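Start-Pose and Clearance Rules, Simulated Rooms — Gallery

Inger Þorgeirsson and Suleiman Ugwu maintain the Hornbridge practice notes for two-arm robots in simulated homes. The entries cover the start pose beside long furniture. Minimum fingertip clearance at the start is 20 mm, measured in the simulator and never judged from the rendered view.

1. Grippers open before any approach
Rule 2 requires both grippers open and empty at the start. The left one is by the near end of the sideboard, the right one over open floor.
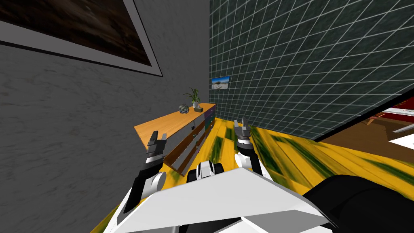
2. Objects stay at the far end
Plant, ornament and small box remain near the corner, well away from the left gripper. Object positions are logged before the arms move — a run without that log is rejected at review.

Floor and wall textures may be varied freely between runs. Furniture dimensions may not.

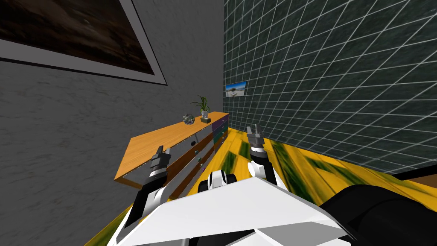

3. Records
Sultora stores the joint log with the rendered views under one run number. The March revision applies from run 682. Earlier runs keep their original clearance value and should not be relabeled.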